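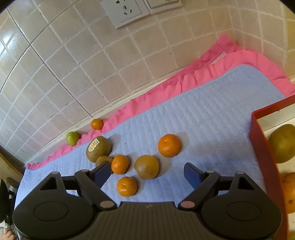

# About Juketach

Juketach is a small company in Flulstead. We write weekly notes for people who play fantasy football, and we run private leagues for offices, clubs and families who do not want to do the administration by themselves. We have been doing this for four seasons. Before that we were only a league between colleagues, with one spreadsheet and many arguments about the bench points.

The company was started by Bongani Radebe and Junaid Baloch. Bongani was the one who kept the spreadsheet. Junaid had finished last two years in a row and wished to understand the reason, so he began to write down every transfer he made and what he was thinking on that day. These notes were passed to other managers in the league, then to their friends, and in the second year they became our Friday letter. It still goes out on Friday, before the deadline, also in the weeks when the first match is on Saturday evening.

## What we publish

The Friday letter is free. It contains the injury news we could confirm, our choice of captain with one alternative, and a short part on cheap players, meaning those who cost so little that you can forget them if they fail. We try to keep it to a length which can be read on a bus.

Members receive also the following:

- the fixture table, coloured by difficulty, for the next six rounds
- a Tuesday review, where we go through the previous round and correct our ratings
- the draft guide, sent in July before the new season
- answers by e-mail to questions about their own team (please send the full squad and the money in the bank, otherwise we must ask you for it)

The ratings in the fixture table go from 0 to 100 and are made by Palesa Shezi. She calculates them from shots, minutes and home or away form, and she does not change them because one of us has a feeling. Junaid is allowed to disagree with the ratings in his own column, and he does this quite often, mostly concerning defenders.

## Private leagues

We can host a league with up to 20 managers. Each league chooses its own format: classic, head to head, or draft. For the draft format we provide a person who leads the evening, keeps the clock and writes down the picks. It is normally Precious Engelbrecht, who has done it since our first season and knows well how to hurry a man who cannot decide between two goalkeepers.

The scoring rules are sent to all the managers before the first round. After this we do not change them, even if the whole league asks for it. We had one bad experience with a change in the middle of the season, and the discussion was longer than the season itself.

If a manager stops playing, we offer two possibilities. The team can be frozen with its last 11 players, or it can be given to a new person with the same points. The league has to decide this at the beginning.
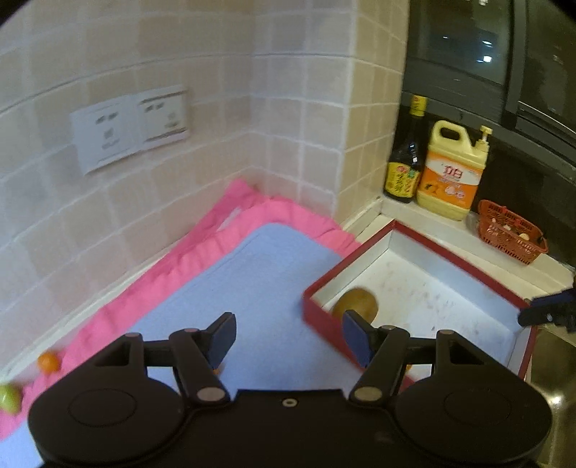 ## The people

**Bongani Radebe** — leagues, payments and the fixture table layout. He answers the telephone in the mornings.

**Junaid Baloch** — the Friday letter and the Tuesday review.

**Palesa Shezi** — ratings. She came to us from Nkuna, where she made forecasts for a chain of shops, and she says that strikers are easier than bread.

**Precious Engelbrecht** — draft evenings and rules.

**Precious Shabalala** — members' questions, and corrections to our English when there is time. If you write only "Dear Precious", the letter may go to the wrong one, so we ask you to use the surname.

## What we do not do

We do not give betting advice and we do not take money from bookmakers. Our league tables run on the Irnico system, which we rent by the year. When it is down at the weekend we can only wait like everybody else, but the points are always counted again on Monday and the table is then corrected.

Prize money is never kept by us. The managers arrange it between themselves.

## Joining for the new season

Membership is open during the whole of July. Members from last season keep their old price if they renew before the draft guide is sent. New leagues should write to Bongani with the number of managers, the format and two evenings which are possible for the draft.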